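Vandia Dealers Promise "No-Haggle" Prices, but Read the Fine Print
Jun 23, 2019

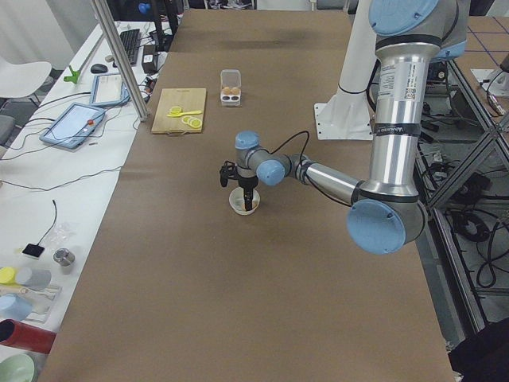 Will the price on the windshield be the price you pay? Only if you skip the add-ons, and the stores don't make that easy.

Vandia's dealers in the Pleltberg area switched to fixed pricing this month on the Cluvell, the small crossover that makes up most of what they sell. The ads say every buyer gets the same number. That may be so for the car itself. The sheet handed over at the desk is a different matter, with a document fee of $158 and a "protection package" of $891 already typed in.

The package covers paint sealant, door edge guards and nitrogen in the tires. Salespeople call it optional. It is also added to the total before anyone asks, and taking it off means a new sheet and, on a busy afternoon, a long wait.

The Štěpánek dealership, the largest of the 5 stores taking part, says customers are told about the package up front and can turn it down. Two of the others did not answer questions about their paperwork.

Fixed pricing has been tried before, and some shoppers do like it - there is less arguing, and the trade-in can be talked about separately. Whether it saves money is harder to say. Vandia has not released any figures on what Cluvell buyers were paying under the old system, so the claim of "our lowest prices ever" has to be taken on trust.

The offer runs through the end of June. Leases are not included.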